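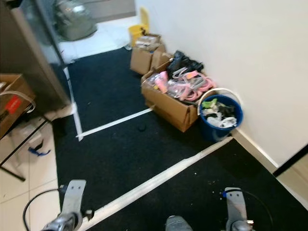 Who decides where a robot is allowed to go? Whoever writes the site rules, and at most companies that turns out to be the person who was out sick when the job was handed around.

The rulebook at Sarantis, which tests mobile machines in a former tile warehouse in Esunville, has 277 entries. Nearly half concern the floor. White tape marks a limit. Boxes go against the wall. Anything smaller than a fist gets picked up before a run, including, under a separate entry, whatever fell out of the boxes that went against the wall.

This is dull reading, and it works better than the exciting kind. Modetitz, a rival with deeper pockets, spent a year on a safety manual of 3000 clauses. Its staff were given 90 minutes to read it and a form to sign saying they had. They all signed – a remarkable feat of literacy.

Clasta, the smallest of the bunch, went the other way in October and cut its rules to 4. Stay behind the tape while it moves. Know where the stop button is. Clear the floor. The last one says to ask before adding a rule, and by the new year there had been so many requests that the company was drafting a procedure for handling them. The draft runs to eleven pages, plus a form.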